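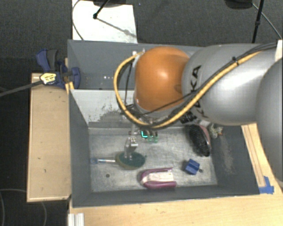
Robot arm reaching over a grey bin. Orange joint, yellow cable.

Essam Cherkaoui
A thread on inheriting a university rock collection, for anyone who was recently asked in a corridor whether they'd "mind keeping an eye on the drawers".

Essam Cherkaoui
I teach first-year geology at Clamholm. My contract mentions lectures, practicals, marking and "other duties as reasonably required". The other duties weigh several tonnes and live in the basement.

Essam Cherkaoui
The teaching collection has 1,309 specimens on paper. I know this from a typed ledger, which is beautiful, and which stops in the middle of a line at "schist, grey, from the".

Essam Cherkaoui
From the what. From the WHAT.

Essam Cherkaoui
There is also a database. It runs on Cidar, which the department bought before my time and which allows you to record a rock's hardness, grain size, lustre and preferred contact number. That last field is compulsory. Every rock in Clamholm has the same phone number and it is the old porter's lodge.

Essam Cherkaoui
I started in November because the practicals had got as far as sedimentary rocks and I thought I'd get ahead on metamorphic. I wanted a nice tray of gneiss. I opened the drawer marked GNEISS and found a kettle lead and a very good piece of limestone.

Essam Cherkaoui
The limestone drawer had the gneiss in it, so fair enough. A straight swap. The kettle has not been located.

Essam Cherkaoui
Total with no label of any kind: 158. I don't mean a faded label. I mean a bare rock in a bare box, looking at you like a cat that belongs to someone else.

Essam Cherkaoui
Some of these are easy. If it's black and glassy and has already cut your thumb, write "obsidian" and go and find a plaster.

Essam Cherkaoui
Some are less easy. One of them I've called granite, then not granite, then granite again. Fouad Abdelaziz from the office opposite came down, licked it without asking, and said "hm". He has a doctorate. I've put "hm (F. Abdelaziz)" in the notes field.

Essam Cherkaoui
To those replying: yes, geologists lick rocks. It helps to see the grain when the surface is damp. A wet sponge does the same job and we own a sponge. I don't want to talk about it any more.

Essam Cherkaoui
Then we have the Ásgeirsdóttir cabinet. Oak, brass handles, 16 drawers, left to us by a former lecturer who collected basalt and evidently felt that you could never have enough. She was right up to about drawer five.

Essam Cherkaoui
But her labels! Date, place, which side of the stream, what the weather was doing, and now and then a remark on the company. "Rain. Students useless. Fine columnar joint." I'd have liked her very much and would have been terrified of her.

Essam Cherkaoui
I read a few of these out to my first years and they've started writing their own field notes that way. Last batch of notebooks included "Wind. Lecturer lost. Sandstone, probably." I gave it a decent mark. I wasn't lost, I was looking at the map for a long time.

Essam Cherkaoui
Which brings me to Gosach quarry. A whole shelf of material says "Gosach, upper face" and nothing else. The upper face at Gosach has since become the car park at Gosach. So we hold the only good samples of a cliff that people now put their hatchbacks on.

Essam Cherkaoui
I pointed this out in a department meeting as an argument for proper storage. It was minuted as "EC raised parking".

Essam Cherkaoui
Things I asked for: acid-free boxes, a dehumidifier, a student on paid hours.
Things I have been given so far: a label printer, second-hand, with a roll of labels already in it that say FRAGILE.

Essam Cherkaoui
Everything in the basement is now FRAGILE. The dolerite is FRAGILE. You could drive a bus over the dolerite.

Essam Cherkaoui
A few people have asked why we bother when there are perfectly good photos of rocks online. Hand a student a lump of pumice and watch their arm go up too fast. Then hand them galena and watch it go down. I've not found a photo that does that.

Essam Cherkaoui
Also they're allowed to be wrong with a rock in their hand. On a screen they go straight to the answer underneath. In the basement the answer underneath is a kettle lead.

Essam Cherkaoui
Progress report: I've relabelled 8 drawers. I do them between four and six in the afternoon, when the heating pipes bang and I can pretend it's company.

Essam Cherkaoui
If you studied at Clamholm and "borrowed" something for revision, I'm not cross. Post it back. Put where it came from on a slip of paper, as fully as you can, and don't say "from the".

Essam Cherkaoui
Update, since a few of you asked: one parcel already. No name, second-class stamps, a lovely bit of garnet schist in a sock. No locality. The sock says left.

Essam Cherkaoui
Have entered it in Cidar. Had to give it a phone number.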